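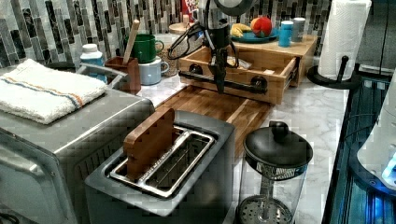

Countertop storage box with drawer open, plate and cups on top

Kisa Countertop Storage Box

The Kisa is a wooden box with one pull-out drawer and a flat top that works as a small shelf. It is made for kitchens where the counter has to do the job of a pantry. The drawer holds tea bags, snack packets, napkins or flatware, and the top takes a plate or a few cups.

Size: 16 inches wide
Drawers: 1
Handle: black bar with round end knobs
Assembly: handle only, screws included
Item no. 188

The drawer lifts out completely for washing. Pull it to the stop, raise the front slightly and keep pulling. Wipe with a damp cloth and dry right away. Do not soak it or put it in the dishwasher. A little mineral oil twice a year keeps the wood from drying out.
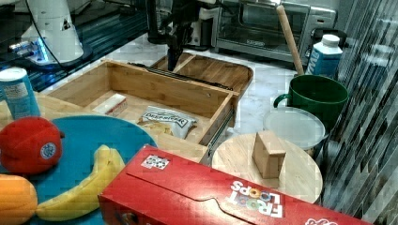 Orders ship from our Plondarden warehouse within 3 working days. Unused boxes can be returned for 138 days from delivery in the original carton. Replacement handles and screws are sold separately under Parts.

The price shown is good from December 1, 2019. Plates, cups and food are not included.

For trade orders, write to Nhung Ngô at the Furkico sales desk. Please include the item number and a delivery address.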